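Wine Production and Service, Unit 6
Malolactic conversion in white wines
Handout prepared by Aurelia Oprea
Read before Monday's session. Bring the tasting sheet from Unit 5.

1. Definition

Malolactic conversion (MLC) is the change of malic acid into lactic acid and carbon dioxide by lactic acid bacteria. The species used most often in cellars is Oenococcus oeni. The older term "malolactic fermentation" is still printed on most cellar records and is accepted in written answers. Strictly speaking it is a decarboxylation. Yeast plays no direct part in it.

Malic acid has two acid groups and lactic acid has one. Total acidity therefore falls and pH rises. On the palate the wine tastes softer. The size of the change depends on how much malic acid was in the must, so a cool-year wine is altered more than a warm-year wine from the same rows.

2. Conditions

Four factors decide whether the bacteria will work: temperature, pH, alcohol and free sulfur dioxide. They interact. A wine at the edge on one factor may still go through; a wine at the edge on two usually stalls.

Temperature: growth is slow in a cold cellar and stops in a very cold one. Warming the room is gentler than warming the tank.
pH: low pH slows the bacteria. High pH lets unwanted species in, chiefly Pediococcus and some strains of Lactobacillus.
Alcohol: tolerance depends on strain. Check the supplier's sheet.
Sulfur dioxide: bound SO2 counts as well as free. A heavy addition at the press can hold up conversion months later.

Nutrients matter less than is commonly claimed, except in very clear juice. Wines left on their lees seldom need a feed.

3. Timing of inoculation

Co-inoculation means adding bacteria a day or so after the yeast. Sequential inoculation means waiting until the sugar is gone. Co-inoculation is quicker and allows earlier protection with SO2. Its risk is a stuck alcoholic fermentation, in which case the bacteria may feed on the remaining sugar and produce acetic acid.

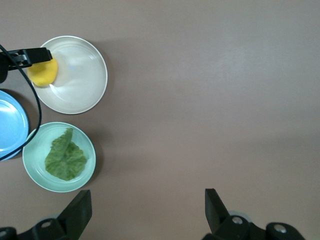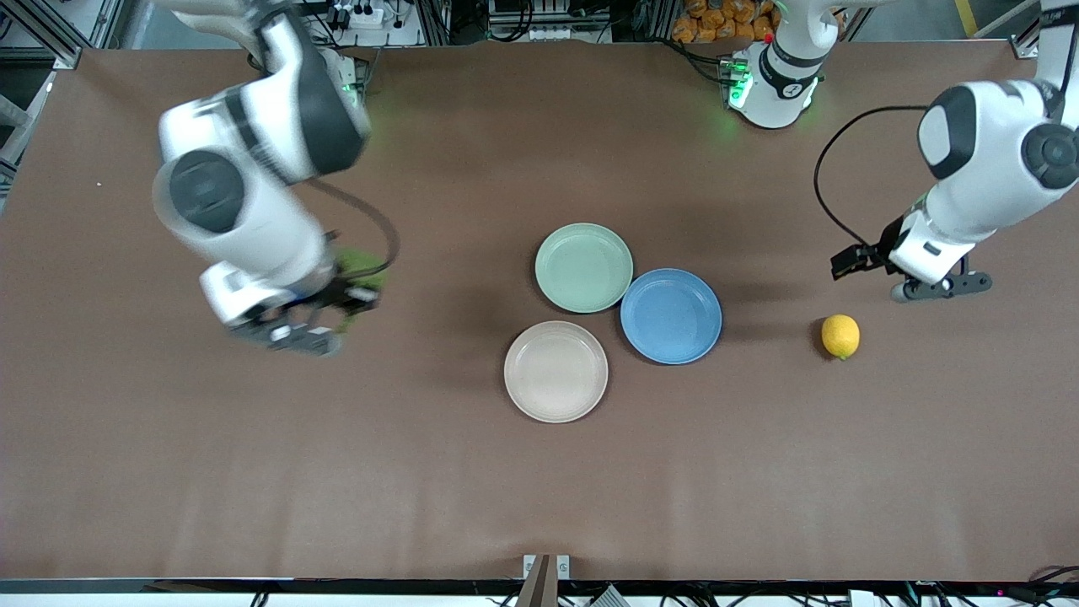
4. Diacetyl

Diacetyl is the compound behind the butter aroma. It is formed when the bacteria break down citric acid, generally once most of the malic acid has been used. Yeast and bacteria can later reduce it to compounds with little smell. Winemakers who want less of it leave the wine on its lees after conversion and delay the sulfur addition. Those who want more of it rack early.

Sulfur dioxide binds diacetyl reversibly. A wine may smell plain just after bottling and show more butter later, as free SO2 drops. Keep this in mind when judging recently bottled samples.

5. Case: the Grukura trial

Houshang Bahrami kindly supplied the cellar notes for this section. The fruit was Chardonnay from the Brasier block, pressed whole-bunch and settled overnight. The juice was split 50/50 between two 300-liter barrels of the same age and cooper.

Barrel A was inoculated with bacteria after the end of alcoholic fermentation and stirred weekly. Barrel B was sulfured at dryness and held cold to prevent conversion. Both stayed on full lees until December.

Tasters described A as broader, with hazelnut and a light cream note. B was tighter, with green apple and a shorter finish. Most preferred A alone and B with food. The final wine was a blend of both, with the larger share from A. B was sterile filtered first, as residual malic acid in a blend containing live bacteria can start a second conversion in bottle.

6. Checking completion

Paper chromatography is cheap and adequate for a yes or no answer. The malic spot fades as conversion proceeds. It does not give a reliable figure near the end point; use an enzymatic assay before bottling.

7. Questions for discussion

Why might a producer of sparkling base wine block MLC?
Which of the two Grukura barrels would need the higher dose of SO2 for the same molecular level, and why?
How would partial conversion be stopped in practice?

Reading: course reader, chapter on acidity. The chapter on lees aging is optional until Unit 7.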